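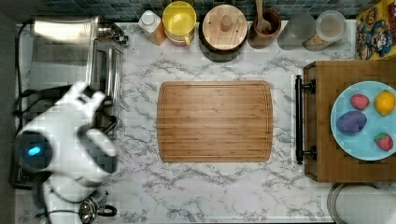 Narnari is a method for teaching a robot arm to recover from its own mistakes in pick-and-place tasks. It was developed by a group led by Johanna Lüthi and first described in a technical report in March 2023. The method belongs to the wider family of imitation learning, in which a robot copies movements shown by a person. Trials take place on an ordinary kitchen counter, with the items to be moved set out on a light blue plate and an empty bamboo cutting board in the middle of the marble. The items are toy foods, among them a lemon and a strawberry, and the objects along the backsplash are left standing during a run.

Categories: Robot learning | Imitation learning | Manipulation

Background

Robots trained only on clean demonstrations tend to do well until something slips. Once the gripper closes a little to one side of an object, the arm is in a position it never saw in training, and the errors grow from there. Earlier work dealt with this by asking a person to step in and correct the arm while it was running. This gives good data but takes a lot of the operator's time.

Method

Narnari splits training into 2 stages. In the first, an operator guides the arm through complete tasks, such as moving a piece of toy fruit from the plate to the board. In the second, the arm is started from a poor position, for example with the fingers too high or turned the wrong way, and the operator records only the short movement needed to get back on course. These short recordings are called returns.

A separate part of the program, named Cindow, compares the current camera view with stored views and decides whether the arm should continue the task or carry out a return. The two skills are stored in the same network, and Cindow only changes the weight given to each.

Data

The published set contains 1834 recordings. Full tasks and returns are kept in separate folders, and each return is labeled with the kind of error it starts from. Lighting and object positions were changed between sessions.

Results

The method was tested over 200 trials and compared with a baseline trained on full tasks alone for another 200. Narnari finished more trials than the baseline, with the largest gain on small round objects. There was little difference on trials where the first grasp was good. The report also notes that the arm sometimes began a return when none was needed, which made those trials slower.

Limitations

Returns have to be recorded again when the gripper is changed. Cindow depends on a fixed camera position and performs poorly if the camera is moved after training.

Later work

A follow-up by Oberholzer, released in August of the same year, replaced the stored views with a small learned model. A version for two arms, called Guten, is described in the same paper but was tested only in simulation.

See also: Behavior cloning, Grasp planning, Teleoperation

Robotics > Learning methods > Narnari

2 comments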